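Vellham workshop puts two-arm bench build into daily use

Saturday, June 26, 2021

The shared workshop in Vellham has moved its two-arm robot build from the assembly bay to a permanent bench near the rear door. The project, named Marino by its builders, has been under way since September and now runs on most open evenings.

Each arm has a reach of 480 mm and carries a parallel-jaw gripper with a small camera at the wrist. The base plates were cut in the workshop. Motor drivers came from Cirden, and the power supply is a Hundex unit rated at 800 W that feeds both arms through separate fuses. Total spend on parts stands at almost £2000, most of it on motors.

Current work is on cloth. The arms are steered by hand from a pair of smaller leader arms, and the joint positions are logged together with the wrist views. So far 235 runs have been kept. Runs in which a cable snags or a motor stalls are deleted the same evening.
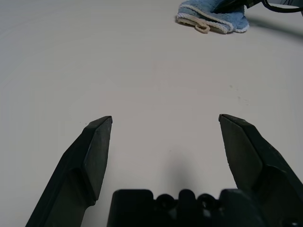
What limits how fast the arms can move?

The shoulder joints set the limit. They carry the weight of the whole arm, and above half speed the motors heat up enough to trip the cut-out in the driver. The software therefore holds all joints to 45 per cent until larger shoulder motors are fitted.

The bench top is matt white, and the black gripper fingers show up clearly against it in the wrist view. A pale blue cloth with cream-white corded piping and a small hanging loop is among the items in use. Piped edges are thicker than a plain hem and give the fingers more to close on. Thin flat cotton is still a problem — the tips tend to slide over it when the approach is too shallow.

Two changes are planned before the autumn. The wrist cables will be moved into a sleeve along the forearm, and the finger mounts will be redrawn so that a worn tip can be replaced without taking off the whole gripper. Drawings for the base plates and the wiring plan are in the workshop's shared folder under Marino. Members who want bench time should use the sign-up sheet by the tool store. Slots are one hour, and the emergency stop must be tested at the start of each.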